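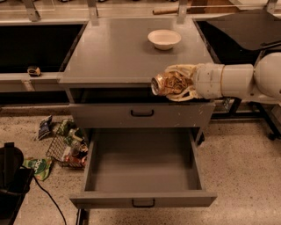 Two-drawer cabinet, lower drawer open.

Workshop notebook – airtightness and sealants bench
1 November 2019
Entry by So-ying Yang

Purpose of entry: to record the state of the tape adhesion series on fibre cement and raw particleboard, and to set down the changes agreed for the second round.

The Grerside specimens were cut from the same sheet as those prepared in September. Each face was brushed down and vacuumed before any product was applied. No solvent wipe was used, as the installer's specification for the Turkolgate job does not allow for one. Tape was laid by hand and pressed with the hard rubber roller, two passes in each direction.

Conditions at the bench were 68 per cent relative humidity when the first strip went down. The Yu logger dropped out over lunch and its trace has a gap. Readings from the wall hygrometer have been entered by hand in the margin of the data sheet and should be treated as indicative only.

Observations, unprimed series. Tape on the fibre cement held along the full length of the strip. On the particleboard the edges lifted at 9 of the cut ends, with chips visible on the adhesive after peeling. The failure is in the surface of the board and should be recorded as such. Please do not enter it as adhesive failure, as was done on the earlier sheet.

Observations, primed series. One coat by brush, left until it was tacky and clear. Coverage on the sawn edge was uneven and the board drew the first coat in quickly. A second coat was applied to the edges only. Peel results for these are not yet in – the strips are to remain undisturbed until the dwell period in the method is complete.

Specimen 236 has been withdrawn. The label was transferred to the wrong offcut and its history cannot be established. The number is not to be reused.

Changes for round two:
Sawn edges to receive two coats as standard, faces one.
Roller pressure to be checked on the bench scale at the start of each session.
Colour of the primer film to be noted against the card before taping.
Sitberg tape to be included alongside the current product, same width, same roll storage.

Outstanding: the corner detail for the window reveal has not been tested in any form. The Turkolgate drawings show the tape folded into the reveal and lapped over the sill membrane, and the lap dimension is missing from the revised sheet. I have written to the drawing office and asked for it in millimetres.

Brushes cleaned and hung. Primer lid resealed, batch number copied to the inside cover of this book.

S.Y.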